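4. Setting up pose tracking for the two-gripper rig

By now you should have Skesero installed and both grippers charging or charged. If the installer stopped at the license page, go back to section 3 and finish that first - the tracker won't start without it, and the error it gives you is no help at all.

I'm going to walk you through this the way I do it on my own bench. There are other ways, and the Vendura folks who use our software do it in a different order, but this one gets me a clean map on the first or second try.

Before you start

Turn on the ceiling lights and leave them on for the whole session. The tracker locks its exposure when you hit Start, and if the light changes after that you'll see the feature count drop like a rock. Pull the blinds down too if you have windows.

Plug the receiver straight into the computer. I lost a whole afternoon in June to a cheap hub!

Building the map

1. Open Skesero and pick New Session. Give it a name you'll recognize later. Mine are all the date plus the room.

2. Choose the Workneh profile for both grippers. It loads the lens settings and the finger offsets together, so you don't have to type them in.

3. Click Preview. You should get one live view per gripper, and each should show its own fingers plus plenty of the room past them.
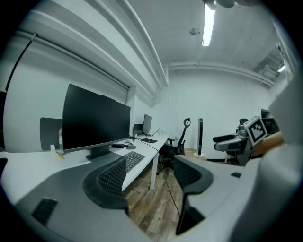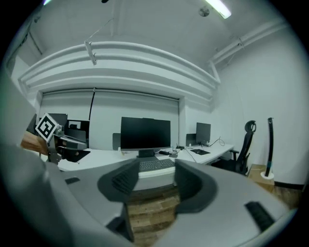

Fingers up close, desk and monitors farther back.

4. Hold the gripper still at chest height and click Start Map. Wait for the status dot to go green. If it stays orange, aim at a part of the room with more stuff in it. Bare white walls give the tracker almost nothing to hang on to, and I've had it sit on orange forever that way.

5. Now move. Go slowly, side to side first, then up and down, then a small loop back to where you began. Don't just spin in place - the tracker needs real sideways motion to work out depth.

6. Watch the counter in the corner. I like to see 663 points or better before I save. You can get by with fewer, but you'll pay for it later with jumpy paths.

7. Click Save Map. This writes a file ending in .aren, named after our map format (Aren, in case you see it in the logs and wonder).

Note: The fingers are masked out of tracking automatically. If you've swapped in different finger pads, open Tools, then Edit Mask, and paint over them again in both views. Skip this and the tracker will happily treat your fingertips as part of the room.

Lining up the second gripper

8. Keep the first gripper still and pick up the second one. Load the map you just saved. It should find itself within 7 seconds or so of slow movement.

9. Bring the marker on one gripper into the other one's view and hold it there until you hear the beep. Tilting it a little is fine. Covering a corner with your thumb is not, and I do this constantly.

10. Check the Offset panel. Anything under 40 in the error box is good to go. If you're over, repeat step 9 from a different angle before you think about redoing the map.

Caution: Don't move big furniture between saving the map and recording. A chair rolled a few inches won't hurt, but shift a desk and you'll want a new map.

Caution: Keep your fingers out of the jaws while Offset is running. The calibration closes them once without asking.

If you get error 69, the two clocks have drifted apart. Close the session, unplug the receiver, plug it back in and reopen. Your map will still be there. Once both dots are green, go on to section 5 and record a short test.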